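Trumavville site, sorting cell
Ticket: arm drops items short of the tray, then protective stop
Status: Open, workaround in place
Opened: December 2, 2018
Software: Gillora cell controller, Birhane gripper driver

Summary
Arm releases early on the approach to the tray. Item lands on the white surface or on the tray rim. On the next cycle the arm goes into protective stop with a force limit message on the wrist joint. The cell has to be cleared and re-homed by hand.

Expected behaviour
Gripper stays closed until the arm is over the tray floor and the release height has been reached.

Steps to reproduce
Start the cell cold. Load the mixed item set. Run the tray job at normal speed. The fault does not show at reduced speed. It shows more often with soft items than hard ones.

Log extract
GRIP close cmd
GRIP closed, width stable
ARM move to tray approach
GRIP width change, no cmd
GRIP state = open
ARM move to tray release
ARM wrist force limit 
STOP protective

Notes
The width change with no command is the important line. The driver treats a small change in width as a lost grip and opens the fingers fully so the job can retry. Soft items settle between the fingers when the arm speeds up, and the driver reads that as a lost grip.

Filter window in the driver was 300 ms in October. After the last Trendix update it was back to the default, which is too short for this item set. The update does not list the change.

Tried so far
Swapped the gripper cable. No change.
Re-taught the tray approach point. No change.
Re-zeroed finger width with the gripper empty. Fewer early releases, but the fault came back in the same shift.
Set the filter window to 700 ms. No early releases, but a real dropped item is now reported too late and the arm carries on to the tray with nothing in the fingers.

The protective stop looks like a second fault. After an early release the job still runs the full move down to release height, and if the item is sitting on the rim the fingers press on it. The stop itself is correct and must not be disabled. Do not raise the force limit to get through a shift.

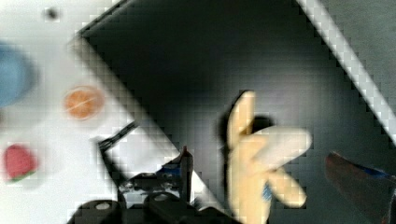 The wrist camera feed is too blurred at this range to confirm a grip, so it can't stand in for the width signal. Changing the focus setting is a separate job and should get its own ticket.

Workaround
Filter window back to 300 ms, arm at reduced speed for the tray job. Clear the rim by hand before each restart, with the cell in local mode and the gate open. Cycle time is longer by around 2 seconds.

Still to do
Ask Trendix why the update overwrites the driver settings file.
Add a check so the arm holds at the approach point if the gripper reports open.
Repeat the cold start test at normal speed once the check is in.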